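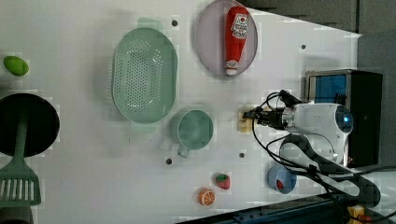
Brildale Kitchen Set: notes on the gripper stalls

Thank you for picking up this release! Before you train on any of it, please read about the stalls, as they caught us out for rather longer than we'd like to admit.

From one Thursday in May the gripper on the Lutside bench began to stop part-way through closing. The controller still reported a full close, so the logs look perfectly healthy -- the fingers simply weren't where the numbers said they were. We blamed the toy food first, then the lighting, and only then wiggled the cable, which had a tired connector at the wrist end.

Fourteen episodes are affected. Nine have been relabelled by hand from the video and are marked "stall" in the notes column. The other five couldn't be rescued with any confidence, so they sit in the folder called held_back and are left out of the default split.

If you use the Dedier loader, please update it first, as older copies read held_back as well. The connector has been replaced and the cable now has a bit more slack.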